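Okay, I've been reading about the history of kitchen counter heights for a month now and I have to share, because it's so much more fun than it sounds! Thread.

Start with the number. Most American counters are 36 inches high. You've probably chopped an onion at that height your whole life and never asked who picked it. I hadn't either!

Go back far enough and there wasn't a counter at all. You had a big table in the middle of the room, a dry sink against one wall, a cupboard someplace else, and every piece was its own height. Bread got kneaded low so you could lean into it. Dishes got washed wherever the basin happened to sit.

I love that! A different height for every job. My grandmother's kneading table came up to about the top of my leg and I never once got a sore back at it.

Then kitchens got fitted. Cabinets in a row, stove in the row, sink in the row, one smooth top across everything — and once you want one smooth top, you need one number. 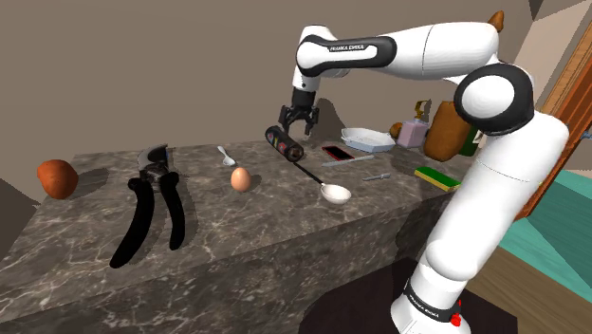
And one number means somebody loses. I'm 5'2" and I roll out pie dough on tiptoe. My brother is well over six feet and washes dishes bent like a question mark. We grew up sharing that kitchen and we both complained about it, from opposite directions.

The old fix was a pull-out board under the counter. Remember those? Ours had a knife groove down the middle and stuck every August. I measured a friend's last week and it sits a full 5 inches lower than the counter. Perfect for dough!!

I've been keeping a folder of old kitchen plans from library sales and it's up to 634 pages. My favorites are the ones with pencil notes in the margins. One just says "lower for Mother" with an arrow to the corner by the window.

Things to try if your counter is wrong for you: a thick cutting board if you're tall, the kitchen table if you're short. I moved all my pie making to the table in May and my shoulders are so much happier.

Next up is toe kicks, that little notch at the bottom of the cabinets where your feet go. I have 7 bookmarks in one book on that already. If you have an old pull-out board at home, please measure it and tell me how high it is — I want all the numbers!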